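Nollby sliding-door cabinet, 30 days in

I wanted a small cabinet for dice and trays, and I love this one!

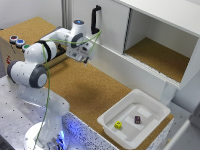
Filed under: Game Room Storage

The black handle is easy to grab, and the shelf inside is lined with cork like my worktop - such a nice match. I paid 105 dollars and had it together in 20 minutes. The white door slides along without a fuss.

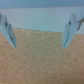
Cork is my favorite part of the whole setup. Dice land on it so quietly! I was worried it would look busy, but the speckle is so fine and the tan so soft that I'd happily cover another table in it.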